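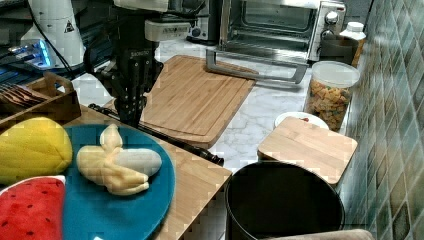 Home Tips Kitchen Workshop Laundry Garage Contact

Setting Up a House for Recovery After Hip Surgery: Practical Tips for Walking Frame Users

These tips cover the rooms a person uses most in the first weeks after a hip operation. They concern the house, the furniture and the frame. Limits on bending, reaching and weight bearing are set by the surgical team and override anything on this page.

Measure before buying

Measure the overall width of the frame at the feet, which is the widest point on most models. Write the figure down and carry it through the house with a tape measure. Check the clear opening of each door, with the door open as far as it will go, from the face of the door to the opposite stop. Where the opening is tight, offset hinges gain the thickness of the door and take under an hour to fit. Reuse the existing screw holes if the leaf pattern matches. If it does not, plug the old holes with glued dowel and redrill.

Removing an interior door is faster still. Tap the hinge pins out from below, bottom hinge first, and tape the pins to the door before storing it.

Floors

Take up loose rugs and runners completely. Double-sided tape holds a rug flat for a week or two and then lets go at the corners. Route lamp and charger cords along the wall and fix them with clips. Thresholds higher than half an inch need a ramp strip. The Tanitz rubber wedge can be trimmed with a utility knife and a steel rule; score the underside several times and bend it to open the cut.

The kitchen route

The refrigerator, the sink and one section of counter should be reachable without crossing the room. Move daily dishes, one saucepan, the kettle and medication to the counter, between waist and shoulder height. Empty the lowest shelf of the refrigerator and use the middle one.

A person using a frame has no free hand. Plan for this as follows:

1. Fit a frame bag or a clip-on tray. A bag is the better choice for anything heavier than a sandwich, as a loaded tray raises the center of gravity and blocks the view of the feet.

2. Keep lidded containers for soup and drinks. A screw-top flask rides in the bag and does not need to be carried level.

3. Leave a firm chair with arms at the counter so that food can be eaten where it is prepared.
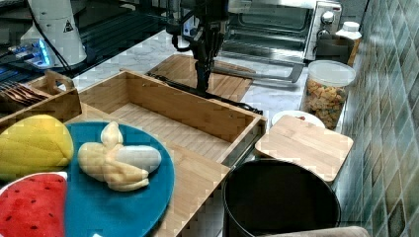
4. Slide pans along the counter from sink to stove. A folded dish towel under the pan protects the surface and reduces drag.

Seat height

The seat should be high enough that the hips stay above the knees. Measure a dining chair from the floor to the top of the seat with someone sitting on it, as foam compresses. Chair raisers must match the leg section. The Mendes cup raisers accept round and square legs but leave play around tapered ones, and a raiser with play in it should not be used. Fit all four. Do not stack raisers.

Armchairs on casters should have the casters removed before the raisers go on.

Bathroom

A suction grab bar is not a substitute for a fixed one. Fix bars into studs or solid blocking, with stainless screws, and seal each hole with silicone before driving the screw. Standard drywall anchors are unsuitable. In a tiled wall, drill the tile on low speed without hammer action, using a diamond or spear-point bit, and switch to a wood bit once through.

Maintaining the frame

Check the rubber tips every Tuesday, or on any other fixed day. Replace a tip when the tread rings are worn smooth or when metal can be felt through the base. Tips are sold by inside diameter; measure the bare tube with a caliper. Flidetik tips are supplied in packs of four, and all four should be changed together.

To remove a seized tip, twist it while pulling. A hair dryer on a low setting for two minutes softens the rubber. Do not lubricate the tube with oil. Soapy water is sufficient and evaporates.

Push-button height adjusters collect lint. Brush them out, extend each leg, and confirm that the button stands fully proud of the hole. All legs should show the same number of exposed holes on a level floor.

Lighting

Put a plug-in night light at each turn between bed and bathroom. Sensor types should be aimed at the floor.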